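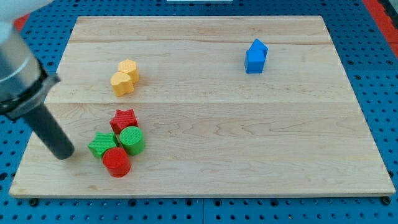

One rater in the Jarnlow pilot wrote on the back of the answer sheet that two blocks of the same color are not a group, they are only two blocks that happen to touch, and that we should have asked about pairs separately. We have kept this remark at the head of the section. It states the main problem with judging small layouts, and other raters in the pilot made the same complaint in other words.

3.2 Blocks, board and layouts

Figure 4. Eight plastic blocks on the maple board. Two yellow blocks touch near a seam between the planks, and two blue blocks are pressed together in the far right area of the board, well apart from the others.

The blocks are small and made of plastic, with finely ribbed faces. They come in four colors. The shapes differ within a color as well as between colors, so a layout can be sorted by color without being sorted by shape. The yellow pair in Figure 4 is one case: a hexagonal prism stands behind a block with a lobed outline. The blue pair is another, with a cube in front and a block with a pointed, house-like top behind it. A rater who goes by color will call each of these a match. A rater who goes by shape will not.

All the layouts use the same board. Pale wood was chosen after a first round on a patterned surface, where raters said that the pattern drew their attention to some blocks more than others. The planks do leave faint seams, and we looked at whether these affected the answers. In the pilot a few raters treated a seam as a border and said that blocks on either side of it could not belong together. In the main study we told raters before the first trial that the lines in the wood had no meaning. We did not take the seams out of the pictures.

The board rests flat on a blue pegboard. Raters were told to ignore everything outside the edge of the wood. This needs some care in the case of blue blocks, which have a background of a similar color name close by whenever they stand near the edge. We come back to this in Section 5.

3.3 What counts as a group

Earlier work on tidying and sorting has mostly used one of two rules. Under the contact rule, blocks form a group when each one touches at least one other. Under the distance rule, blocks form a group when the gaps inside it are smaller than the gaps around it. The two rules agree on most layouts. They part ways on loose clusters, which pass the distance rule and fail the contact rule, and on long chains, where the opposite can happen -- the blocks all touch, but the two ends of the chain are far from each other.

The Nunine coding scheme, which we use here, records both. For every layout a coder notes which blocks touch, which color each block has, and which blocks lie closest together without touching. Shape is noted but does not enter the score. Coders work from a single picture and do not know the order in which the blocks were placed. Where one block partly hides another, the coder marks contact as uncertain, and the layout is scored twice, once with contact and once without.

We did not set a smallest size for a group. Pairs are therefore scored as groups, against the wishes of the rater quoted at the start of this section. A separate analysis with pairs removed is given in Section 4.3.

3.4 Procedure

The main study used 164 layouts and 123 raters. Each layout was shown on a screen for 800 milliseconds and then replaced by a gray field. The rater then gave a score from 1 to 7, where 1 meant that the blocks looked scattered and 7 meant that they looked fully sorted. The word "sorted" was not explained. We wanted to know what people took it to mean, and a definition would have given them our answer.

The short viewing time was a choice we discussed at length. With unlimited time, raters in the pilot began to check the blocks one by one and to look for rules that were not there (alternating shapes, tall blocks at the back). With the short time they reported a general impression, mostly of color and of empty space. Both kinds of judgment are of interest, but only the second is close to what a person does on walking past a table and deciding whether it needs tidying.

After the last layout, raters wrote a few lines about how they had decided. These notes were read by two coders and put under one or more of the headings color, shape, touching, distance and other. The last heading was used mainly for remarks about neatness, such as whether the blocks were lined up with the edge of the board.

3.5 Comparison sets

Two further sets of pictures were prepared to see if the results depended on the blocks. The Gatti set uses flat wooden tiles, and the Jomex set uses kitchen items such as cups, spoons and lids. Both were laid out to copy the positions used for the blocks as closely as the objects allowed. Lids were a problem, as they are wide and touch their neighbors in positions where blocks would leave a gap. For those layouts we kept the gaps and let the positions shift.

The comparison sets were rated on a Friday by people who had not seen the blocks. Their scores are reported next to the main results in Section 4 and are not pooled with them.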